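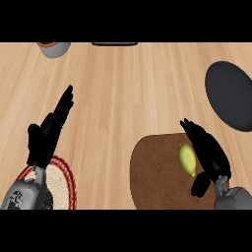

A two-armed robot with its right hand open next to a lemon on a brown board, in a computer simulation.

Kandetti to put two-armed robots in Flusach kitchen

2026-05-21

Catering firm Kandetti will start using two-armed robots in its central kitchen in Flusach from September, the company has told staff. There will be no job cuts as a result, it said, but shift patterns and several job descriptions will change.

The kitchen employs 129 people and supplies chilled meals to hospitals, schools and two ferry lines. Five robots have been ordered from the supplier Itura. They will work on the fruit and vegetable line, picking up single items, placing them on boards and passing them on to be cut. Cutting itself stays with the existing machines and the cooks who run them.

Itura is preparing the robots in simulation before any of them are delivered. The simulated table is set with fruit, boards and dishes, and the same pick is repeated with the items in different places. Kitchen staff have been asked to look at the results and say where the handling would not suit their line – a lemon gripped too near the end, for example, or a board left too far from the next person.

For those on the preparation line, the biggest change is to the early shift. It now begins at 3 am so that produce is laid out when the cooks arrive. Under the new rota it will begin at 5 am, with the robots started by one person from the night cleaning team. Workers who lose the early-hours supplement will have their pay protected for two years. The staff union had asked for longer and says talks on that point are still open.

Eight preparation workers will be trained as line minders. They will load crates, clear dropped items, wash down the hands and stop the robots when something goes wrong. The post is one pay grade above general preparation. Others will move to packing and special diets, where Kandetti says it has been short of people since last year.

Some staff raised concerns at a meeting held in the canteen earlier this month. They asked who would be responsible if damaged fruit got through, and whether minders would be expected to watch more than one robot at a time. Kandetti said each minder would look after two at most, and that checks on quality would still be done by a cook.

The company's smaller kitchen in Slaoui is not included in the plan. A decision on that site will be taken after the Flusach line has run through the winter.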